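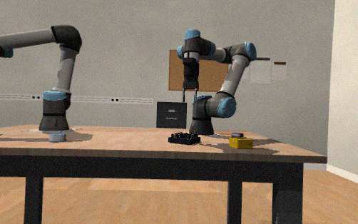
Benedek Dobos has coached the robotics club at Goddale for long enough to distrust any demo that works in front of a visitor. When I asked to see the two-arm project, he pulled up the simulation and said, "Give it a minute. It'll embarrass us."

The club has 30 members and a simulated room with two robot arms in it, bolted to one long table. The students call the setup Wanine, after a name generator that Sulastri Rondonuwu wrote in July and now regrets. Rondonuwu, a junior, built most of the room herself.

"I spent a week on the walls," she said. "Sockets, baseboard, papers hanging up. Braulio asked me if the robot was going to read them."

Braulio Trujillo handles the motion code, and he stands by the question. His own concern is the space between the gripper and the table. The task this semester sounds like something you'd give a toddler: go to the yellow block, deal with the small gray thing that goes with it, don't plow through the black tray with all the pegs. By his log the team has run it 1,018 times.

"A toddler would be done by now," he said. "A toddler would also have eaten it."

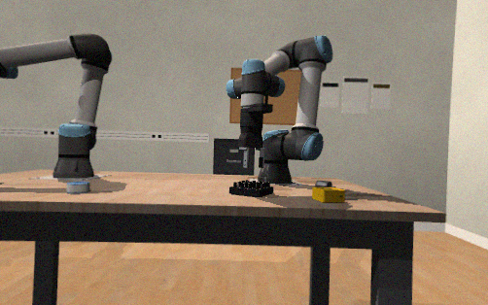 Trujillo's preferred approach is to bring the gripper down from straight overhead, slowly, with the fingers apart. Early versions came in at an angle and hit the pegs on 534 runs, a number he gave me without checking his notes. In the simulator, a collision costs a line of red text. Dobos likes to remind them what it would cost on a real arm, and has a dollar figure he brings out at parent night.

I asked about the second arm. There was a pause.

"It's for phase two," Rondonuwu said.

"What's phase two?"

"Using the second arm."

The blue-topped puck on the left side of the table belongs to phase two as well. Eventually one arm is supposed to pass it to the other, and Trujillo has set aside about 150 lines of code for the handoff. Most of them are comments, and a few of those are addressed to Rondonuwu.

Dobos thinks they'll have something to enter by spring. He has been wrong before, he said, and he's kept the T-shirts. Rondonuwu wants to fix the shadows first. Trujillo had already started another run.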